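Tranley, second visit

March 10, 2026

I went back to Tranley in January, mostly for the food. The first time I had one night there between trains and ate a cold sandwich on a bench. This time I took four days and stayed in a rented room above a tailor's shop, a short walk from the river.

The best breakfast in town is at Kisau. It opens early and has 11 seats, all at one counter. You order at the far end, pay, and then carry your own cup back. I had the flat bread with soft cheese and a black coffee every morning. The coffee is strong and a little bitter, and they don't ask if you want milk.

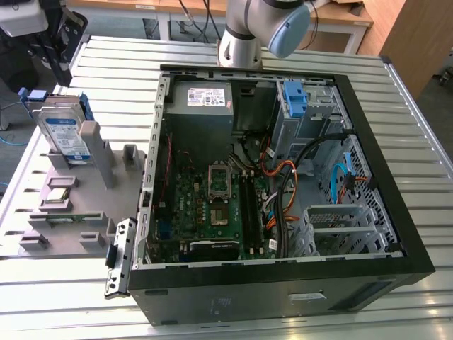

On the second day I walked up to the old water tower. The path starts behind the post office and is steeper than the map suggests. Wear real shoes. It took me most of the morning, with one stop at a wall where an older man was selling oranges from a crate. The view from the top is good toward the river and not much in the other direction.

I came down hungry and had lunch at Singhal, on the square. The lentil soup is the thing to get. Rungnapa Thammasiri, who had the room next to mine, ordered the fish and said it was dry. She ate half my bread.

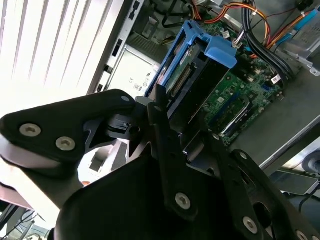 Gripper over the open case

The covered market is open until early afternoon — go before 10 if you want pastries. The vegetable stalls are at the front, with cheese and dried fruit in the back. I bought a bag of salted almonds and a jar of plum jam that made it home in one piece wrapped in two sweaters. Cash only at most stalls, and the bank machine by the door was out of order both times I tried it. 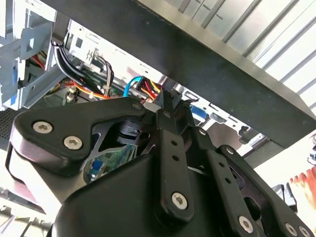
Inside the computer, close to the wiring

For dinner I'd skip the places right on the river. They have the tables and the lights, but I paid more there for a plain omelet than for a full meal two streets up. Anikó Bárány had written to me about a small kitchen behind the church, and I ate there twice. No sign, green door. The menu is whatever they cooked that day. I got rabbit stew the first night and stuffed peppers the second. 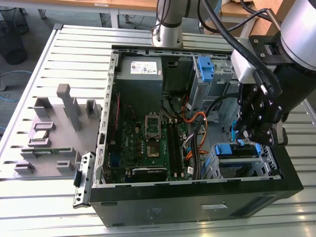 Getting out was slower than getting in. The morning train was canceled, so I took the bus from the lower station, and it stops in every village on the way. Bring water and something to eat. I had the last of the almonds and a roll from Kisau, and I got to the airport with an hour to spare.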